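Gravasach: progress report to the Conneely Fund
September 2024

We've had a cracking few months and are very glad to be writing this one. Gravasach, our small exploration game about mapping a drowned valley by boat, is now playable from the first jetty to the end of the third chapter. At our last report you could row about and not much else!

The biggest change is the map table. Players used to open a menu to mark what they'd found, and most of them forgot it existed. Now the map lies on the deck of the boat, you draw on it while you drift, and your own wobbly coastline stays there for the rest of the game. Testers at Clistel played for up to 57 minutes in one sitting, and several asked if they could keep their maps. We're adding a way to save them as a picture.
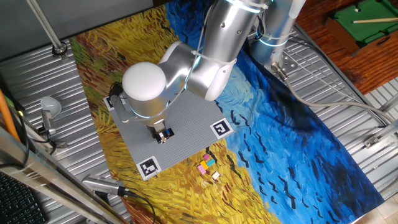
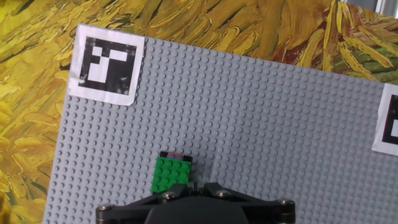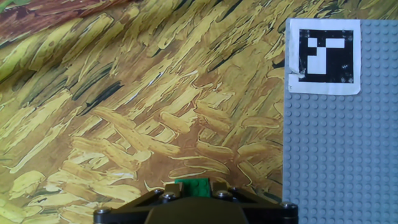 Photos: Clistel

Sound is coming along too. All 30 birdcalls are in, and the oars change note with the depth of the water, so you can find a sandbank with your eyes shut (we've tried, it's lovely).

Where we've slipped is the weather. Fog works well on a computer but slows the handheld version badly whenever the boat turns. We've moved 3 weeks of work from the harbour town to fix it, and the town will open with 5 houses for now. The rest can follow in an update without touching the story.

Spending is in line with the budget you approved, apart from the handheld test kit, which cost more than planned. We covered the gap from the travel line.

Next up: chapter four, the fog fix, and text size options, which players asked for more than anything else. We'd also like to show the game at the Prallau open day, if you're happy for your logo to go on the stand. Please let us know which version to use, as the one we have is too small to print.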